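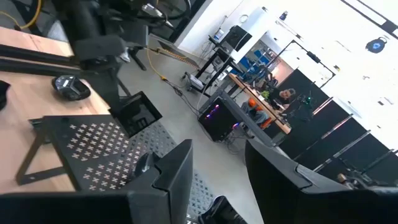 **Cables all over the floor, what do you do with yours?**

**jessiegunn_67** wrote:

So I've finally got a workroom with a concrete floor and a proper wooden-topped table, and I love it, except that every cord I own has migrated to the floor. I've got a long yellow cable that wanders wherever it likes and then a nest of skinny black ones that I swear breed overnight. The laptop is on its own stand, the monitor is on a pole, so the stuff up high is great! It's everything below knee level that drives me nuts.

I've tried shoving it all to one side with my foot (works until I need to unplug something). I've looked at the Dremance floor channel, the rubber kind you lay down and press the cord into, but it's 40 bucks a length and I'd need at least two. Is it worth it? What are the rest of you doing?

Posted 6/25/20

---

**tosh_jean** wrote:

Don't buy the channel yet! Sort the cords first. I pulled every single one out of my sewing room last September and found a printer cord for a printer I gave away years ago. Label both ends with masking tape, put back only what you need, and THEN see what's left on the floor. Mine was half the size.

---

**Gavin M** wrote:

Seconding the labels, but I'd get the channel anyway. Anything long and loose across a walkway is a trip waiting to happen, and on bare concrete you don't get a soft landing. I went down in my garage carrying a box of paint cans. Knee was purple for weeks.

If it's the yellow one that crosses where you walk, do that one first and leave the skinny ones for a rainy day.

---

**strachan_a** wrote:

Have to disagree with Gavin here. I had the Dremance stuff for a year and hated it. It collects grit underneath, the ends curl up, and my chair wheels bumped over it every time I rolled back. I ended up tripping on the channel more than I ever tripped on the cord.

Go overhead if you've got anything to clip to. I ran mine along a rail with hook-and-loop ties, down the leg of the desk and done. Took me 90 minutes including the time I spent looking for the scissors.

---

**Gavin M** wrote:

Curling ends means it was put down on a dusty floor. Mop first, let it dry, weigh the ends down with something heavy overnight. Mine's still flat.

---

**strachan_a** wrote:

I mopped, Gavin.

---

**jessiegunn_67** wrote:

Ha, ok you two. Overhead is tempting, I do have a rail up over one side of the table. I hadn't thought of running anything along it. Would ties leave marks?

Also, side question – I have a couple of black perforated metal pieces, the kind punched all over with little crosses. One's on legs and lives on the table, the other is just a flat plate that keeps ending up on the floor. Can I use that for the cords somehow? Seems silly to buy a tray if I've got a sheet full of holes sitting there.

---

**angusd** wrote:

Oh, definitely use it! Zip tie the cords straight to the plate through the holes, then hang the whole thing under the tabletop. I did that with an old shelf panel and my power strip is on it too. Leave slack where each cord comes off so you can still move the laptop around. And file down any sharp edges before you start (ask my thumb).

Not sure about the one on legs. I'd leave that on the table and stick a mouse or whatever on it.

---

**tosh_jean** wrote:

Hook-and-loop won't mark the rail. Zip ties might scratch a painted one if you yank them tight. I buy the Flaleck roll you cut to length, 300 inches, and I still have most of it.

---

**strachan_a** wrote:

Angus's plate idea beats both of ours, annoyingly. Just check what you're screwing into, though. Short screws if it's a thin top.

---

**jessiegunn_67** wrote:

Ok, plan is: labels, then the plate under the table, then the yellow one along the rail with Jean's roll stuff. Gavin, if there's still a mess in the walkway after that I'll buy one length of your channel and report back on the curling :)

---

**Gavin M** wrote:

Mop first!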